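Home | Programs | Reports | Measurement | Contact

Lindby Customer Measurement Program
Progress Report to the Paterson Fund
Submitted 10/30/26

1. Purpose of this report

This report covers the second stage of the grant awarded to Lindby for the improvement of product and campaign measurement. It sets out the work completed, the results obtained so far, the difficulties met, and the plan for the final stage. Spending is reported separately on the Fund's standard form.

2. Background

When the grant began, Lindby kept its customer data in three places that did not agree with one another. The online store counted visits, the email system counted opens, and the support desk kept its own list of customers. A person who read a newsletter, visited the store twice and then called the help line could appear as four people. Monthly reports were produced from whichever source was closest to hand, and the departments often brought different figures to the same meeting.

The first stage of the grant paid for a single customer record and an agreed list of terms. The second stage, reported here, was to put the record to use.

3. Work completed

3.1 Event tracking. All pages in the sign-up path now record the same set of actions in the same format. The old page tags were removed in March, after both versions had been run side by side and compared. Differences between the two were traced mainly to repeat page loads, which the old tags had counted as new visits.

3.2 Customer survey. An invitation was sent to 1,893 account holders, and 752 completed surveys were received. The target in the grant agreement was 1,000. The shortfall is discussed in section 5.

3.3 Reporting. Department heads receive one shared dashboard, built on the Zorkenel reporting tool. It shows new accounts, repeat orders, canceled accounts and the source of each sign-up. Requests for one-off reports now go through a single form – a change that met some resistance at first and is now generally followed.

3.4 Training. Two training sessions were held for staff who prepare campaign results. The sessions dealt with how to choose a comparison group, how long to wait before reading a result, and when a difference is too small to act on.

4. Findings to date

The clearest finding concerns the sign-up path. Most people who leave do so at the page that asks for a delivery address, before any price for delivery has been shown. Earlier reports had placed the loss at the payment page, and two rounds of design work had been spent there. The address page has been rewritten and is being tested against the existing version.

Email campaigns bring back existing customers but account for few new ones. Search advertising shows the opposite pattern. The present budget does not reflect this, and a proposal to move part of it will be placed before management once the current test has ended.

Survey answers on product satisfaction differ more by length of membership than by age or region. Newer customers give lower marks for ease of finding items. Longer-standing customers give lower marks for the returns process. These results should be read with care until the survey target has been met.
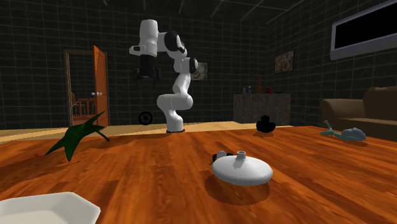

Torquil Aitken, commenting on a draft of this report, asked that the satisfaction results be held back from the dashboard for now, on the ground that a department head who sees a score each morning will treat it as settled. He also wrote that the split by length of membership was the part he would most like to see repeated, "with the same questions in the same order." Both points have been accepted.

5. Difficulties

The survey was sent during a busy ordering period, and only one reminder was issued. The online form also failed to save partial answers, so that customers who stopped midway had to begin again. The form has been corrected. A second mailing will go to account holders who were not in the first group.

The transfer of older order records from the Jerkon archive has taken longer than planned. Records were stored without a customer number and must be matched by name and postal address – slow work, with a share of cases that will have to be left unmatched.

6. Plan for the final stage

- Complete the test of the address page and report the result.
- Issue the second survey mailing and reach the agreed target.
- Finish matching the archive records, and state in the final report how many could not be matched.
- Hand the dashboard over to the operations department, with written instructions.

No change to the total grant is requested. Lindby asks the Fund's approval to move the unspent training allowance to the second survey mailing.

Contact the Measurement Office | Copyright Lindby | Back to top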